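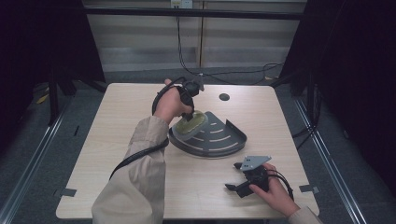
Serach Work Table

June 2025
By Feven Weldu, Product Information, Gornmont Furniture

The Serach is a general-purpose table for reading rooms, training rooms, staff areas and shared offices. It is supplied by Gornmont with a light wood-grain top and rounded corners, and is intended for daily use by seated adults. The table replaces the Vellow, which was withdrawn in December. Customers who hold Vellow tables may continue to order feet and fasteners for them under the existing part numbers.

Use and placement

The Serach may be used singly or in rows. When tables are placed in rows, the long sides should meet without force, and the feet should be adjusted until the tops are level with one another. The table is not intended for outdoor use, for unheated storage buildings, or for rooms in which the floor is regularly washed down. It should stand clear of radiators and heating vents.

The maximum evenly distributed load is 215 pounds. This figure applies to a table standing on a level floor with all four feet in contact with it. Loads should not be concentrated at a corner, and the table must not be used as a step or a platform. Customers who intend to place printers, copiers or similar office machines on a table permanently should order the Ghanem support rail, which is fitted beneath the top and does not reduce knee room at the long sides.

Surface and finish

The top is offered in one finish only. Its pattern includes both straight, fine grain and broader arched grain, and the proportion of each differs from one table to the next. Gornmont does not match grain between tables, and differences in pattern are not accepted as grounds for return. Customers furnishing a large room are advised to unpack all tables before deciding on their final arrangement.

The finish has a low sheen. Under overhead lighting or near a window, the surface may show a pale band of reflected light that changes position with the viewer. Where glare is a concern, tables should be turned so that the long side runs at a right angle to the window wall.
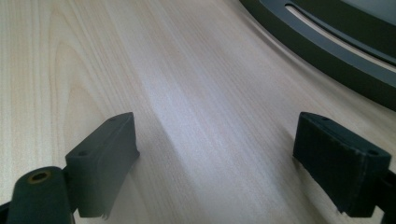
Light wood-grain surface with arched and straight grain.

Cleaning

Wipe the top with a soft cloth dampened with water and a small amount of mild dish soap, then dry it with a second cloth. Spills of coffee, tea or ink should be removed promptly. Abrasive pads, powdered cleansers, furniture wax and products containing bleach must not be used. Adhesive labels should be peeled back slowly and any residue removed with soapy water.

Delivery and assembly

Each table is delivered in one carton, with the legs packed separately from the top. Assembly requires 2 people. The hex key is included. Bolts should be tightened by hand until all four legs are in place and only then tightened fully; they should be checked again after one month of use.

Orders of 19 tables or fewer are shipped by standard freight to the customer's loading entrance. Larger orders are scheduled individually, and inside delivery can be arranged when the order is placed. The customer is responsible for confirming that doors and elevators will admit the cartons.

Availability

The current production run consists of 3,125 tables. Orders are filled in the sequence in which they are received, and tables cannot be reserved without a purchase order. The Ghanem support rail is stocked separately and may be ordered at any time. Replacement feet are available in packs of four.

Requests for finish samples should be sent in writing to the Gornmont product information office and should state the delivery address and the name of the person authorized to receive them. One sample is supplied for each site.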